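Section 4. Setting up and loading the Fostent drying cabinet

Read Section 3 (Unpacking) first. The cabinet must stand upright for at least four hours after delivery before it is switched on. If it was carried on its back or side at any point, leave it overnight.

The cabinet is meant for washed household items: toys, lunch boxes, gloves, small textiles, plastic kitchenware. It is not a steriliser and it is not an airing cupboard for full loads of laundry.

4.1 Choosing a place

Stand the cabinet on a hard, level floor. Carpet blocks the lower air inlet. Leave a hand's width free behind it and on the hinge side, and more if you can. The top may be used as a shelf for light things, but keep the rear grille clear.

Do not place the cabinet in a bathroom, or within reach of a tap or shower. A utility room, a playroom or a hallway will do. In an unheated garage drying takes a good deal longer, and in frost the cabinet must not be used at all.

CAUTION: The back panel becomes warm in use. Keep curtains and hanging coats away from it.

4.2 Levelling

1. Open the door fully and let go of it. If it swings shut or drops further open, the cabinet is not level.
2. Turn the front feet by hand. Clockwise lowers the corner, anticlockwise raises it.
3. Try the door again. It should stay where you leave it.
4. Tighten the lock nut on each foot with the flat spanner from the accessory bag.

Note: on older cabinets with the Jakab base frame the rear feet are fixed and only the front pair can be adjusted.

4.3 Fitting the shelves

There are 4 shelves, all the same. The raised lip goes to the back.

1. Hook the shelf clips into the slotted rails on both sides. Count the slots from the bottom so that left and right match.
2. Tilt the shelf, rest the back edge on the rear clips and lower the front.
3. Press down on the front corners until both click.

The lowest shelf must stay in the bottom position, above the drip tray. The others can go wherever suits the load, or be taken out altogether. Spare shelves are sold singly under part number 2721 and clips in bags under 2392. The clips from the Brumer storage range look similar but are too shallow and will let the shelf drop.

4.4 Fitting the drip tray

Slide the tray in under the lowest shelf with the spout facing you. It should pass the small ridge in the floor of the cabinet and stop. If the door will not close, the tray is not far enough in. Almost every call we get about a door that will not latch ends with the tray being pushed back over the ridge.

4.5 Preparing the load

Wash items by hand or in the dishwasher as their makers allow, then shake off loose water. Anything that is still dripping should be left on a draining rack for a while first.

Go through the load before it goes in and take out:

- anything with batteries that cannot be removed
- wax crayons, modelling clay and candles
- items with glued paper or card parts
- anything marked as unsuitable for warm drying
- bags, wrappers and other thin film that could be drawn against the fan guard

Open what can be opened. Stacking cups should be unstacked, lids taken off and zips undone. Bath toys with a squeeze hole need to be squeezed out well over the sink, and then laid with the hole facing down.

Loose small parts can be kept together in an open mesh tray, as long as the tray fits on the shelf without touching the side walls. Solid plastic tubs are no use for this. The air passes over the top and the things at the bottom stay damp.

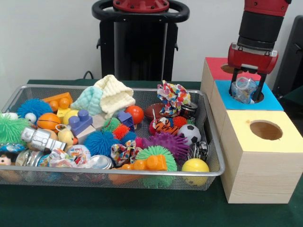

Assorted toys in a wire-mesh tray.

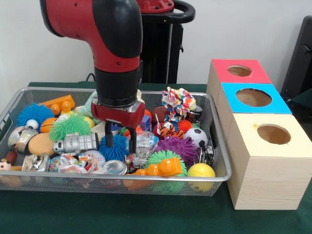 A deep load needs turning. Halfway through the programme, open the door, wait for the fan to stop and move the things at the bottom up to the top. If you would sooner not do this, split the load over two shelves and spread it in a single layer.

Soft toys dry more slowly than anything else. Put them on the top shelf, on their own, and run them as a separate load when you have more than a couple. Press the thickest part between finger and thumb at the end of the programme. If it feels cool in the middle, it is still damp.

Painted or varnished wood should be wiped by hand and left to dry in the room. Plain wood may go in on Gentle, but never on Normal, and should come out as soon as the programme ends.

4.6 First run

Run the cabinet once without a load before you use it.

1. Plug it directly into a wall socket. Do not use an extension lead.
2. Close the door. The lamp beside the handle lights up.
3. Turn the dial to Normal and press Start.
4. Let the programme run to the end.

You may notice a faint smell of warm dust. It goes after the first run or the second. If there is a smell of burning, pull the plug and do not use the cabinet again until it has been checked.

4.7 Choosing a programme

Gentle: soft plastics, foam, plain wood, knitted gloves.

Normal: hard plastics, kitchenware, most mixed loads.

Long: soft toys, padded items, anything with a thick filling.

Fan only: no heat. For items that must be kept cool, or to clear moist air after a heavy load.

The programme can be changed during the first few minutes by turning the dial. After that, press Stop, wait for the lamp to go out and start again.

WARNING: Metal parts such as axles, springs and buckles may be hot when the programme ends. Leave the door open for a short time before emptying, and keep small children away until the load has cooled.

4.8 After each use

Empty the drip tray, even if there is only a little water in it. Wipe the door seal with a dry cloth. Leave the door ajar until the inside feels dry.

Check the lint screen behind the lowest shelf after every load of textiles. For other loads once a month is enough. The screen lifts straight up and out and can be rinsed under the tap. It must be completely dry before it goes back in.

Households with hard water may find a white film on the tray. Grernholm descaler or plain white vinegar will remove it. Do not use scouring powder.

For fault lamps and their meanings, go to Section 6.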